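Favley Opens Two-Arm Teaching Bench to Outside Operators

Stokby, February - Favley, a maker of control software for small robot arms, today opened its two-arm teaching bench in Stokby to outside operators. Companies, schools and workshops can now book time at the bench, show the arms a task by remote control, and leave with the recordings.

The bench has been used in-house until now. Favley staff recorded 3,000 demonstrations on it before the company decided to offer it to others. Most of those recordings cover handling of light containers: picking up trays and baskets, moving them across a table, setting them side by side, and putting them back.

The method is simple to describe. An operator holds a pair of hand controllers, one for each arm, and the arms on the table follow. The software stores the position of every joint, the opening of each gripper and the camera views together. A learning program is later trained on a set of these recordings and tries to carry out the same task on its own.

"Our customers know their work very well, and most of them don't write code," said Gertraud Ammann, managing director of Favley. "They can pick up a basket the way they want it picked up. That is what we need from them."

What the new service includes

A booking covers the use of the bench, one trained member of staff, and a set of common work items. Customers may also bring their own parts, as long as each part can be held by a two-fingered gripper and lifted by one arm. Parts heavier than that can be discussed with Favley ahead of the visit.

Operators start with a short practice period. Nothing is recorded during this time. Favley has found that people new to remote control tend to move one arm, stop, and then move the other. After some practice they begin to use both arms together, and this is the point at which recording begins.

A standard set is 400 demonstrations of a single task. The set may be split between 2 operators, and Favley recommends this. Two people will approach the same tray from slightly different angles and at different speeds, and a program trained on both copes better with small changes on the table.

Each demonstration is checked before it goes into the set. Recordings with a dropped item are kept in a separate folder. Customers receive both folders, along with a plain text log listing the operator, the task and the length of each recording.

Container handling as the first task

Favley chose container handling as the first task offered under the new service. The company says requests for it come from parts rooms, repair shops and kitchens, where people spend a lot of time shifting trays and baskets from one place to another.

Containers are also a useful test for a two-arm setup. A basket held by one edge tips toward its heavy side. A thin tray swings when it is lifted by a corner. The operator has to slow down, wait for the swing to settle or bring it down at an angle and let the table straighten it. These small corrections are hard to write as rules, and the recordings capture them as they are made.

The start position is changed between demonstrations. Trays and baskets are turned, moved apart or swapped, so that the program does not learn one fixed layout. Colors are mixed for the same reason.
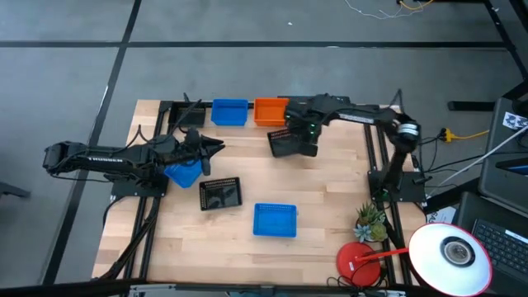 Luzius Kofler, whose comments were sent to Favley ahead of the launch, wrote that remote control still asks a lot of the person at the controls, and that he would like to see shorter recording blocks with longer breaks. He added that the quality of a set drops once an operator gets tired, and that no amount of checking afterward brings it back. In his view, guiding an arm directly by hand is easier to learn for one-arm jobs, while remote control makes more sense when both arms have to work at the same time.

Favley has taken up the point about breaks. Recording blocks in the new service are limited in length, and the software reminds the operator when a block is over. Hand guiding, where the operator takes hold of the arm and moves it, is available on request for tasks that need only one arm.

"We tried both methods for a long time," said Kilian Brunner, head of operator training. "With hand guiding you feel the weight of the arm, and some people like that. But you need both hands for one arm, so for two-arm work we went with the controllers."

Data and ownership

Recordings made by a customer belong to that customer. Favley keeps a copy only if the customer agrees in writing. Files can be taken away on a drive or downloaded, and they can be used with other training software. A description of the file format is supplied with every set.

Booking

Sessions start at 9 a.m. and can be booked for a half day or a full day. Customers are asked to send a short description of the task, with measurements of any parts they plan to bring. Favley will reply with a suggested table layout and the number of blocks needed.

About Favley

Favley develops control and recording software for small robot arms. The company is based in Stokby and works with workshops, schools and light manufacturers.

Press contact: Nhàn Ông, Favley, Stokby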